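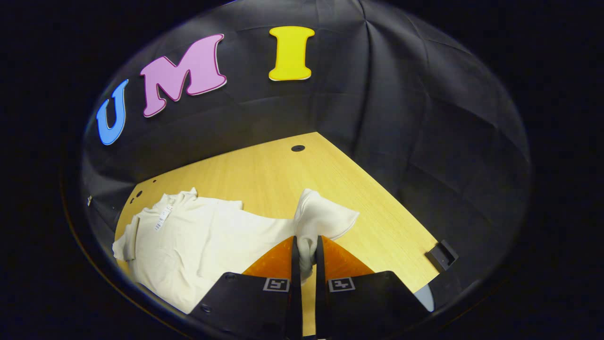

What does a chemical engineer do?

A chemical engineer works out how to make large amounts of a useful material safely and at a fair cost. The material might be soap, paint, medicine, fuel or clean water.

A chemist may make a new substance in a small glass flask. A chemical engineer plans how to make the same substance in a tank that holds many thousands of times more. This step is called scaling up.

Scaling up is difficult. Some mixtures give off heat when they react. A small flask loses that heat quickly through its sides. A large tank loses it slowly, so the mixture can become too hot. The engineer adds cooling pipes, stirrers and sensors to control the temperature.

Example: the Nasdale soap works

At Nasdale, oil and an alkali are heated together in a steel tank. The tank is kept at 80 degrees Celsius. Water boils at 100 degrees Celsius at sea level, so the mixture stays below boiling. The soap is then cooled to 21 degrees Celsius before it is cut into bars.

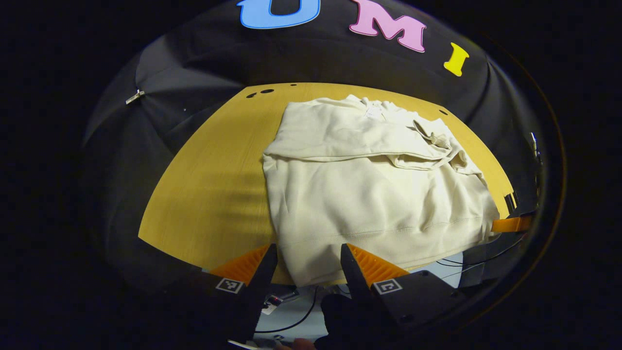 Words to know

Reaction: a change in which substances turn into different substances.
Alkali: the chemical opposite of an acid. Strong alkalis can burn skin.
Sensor: a device that measures something, such as heat or pressure.
Pilot plant: a small factory used to test a process before the full-sized one is built. The Momgate pilot plant has 143 sensors.

Last updated: 2023-08-01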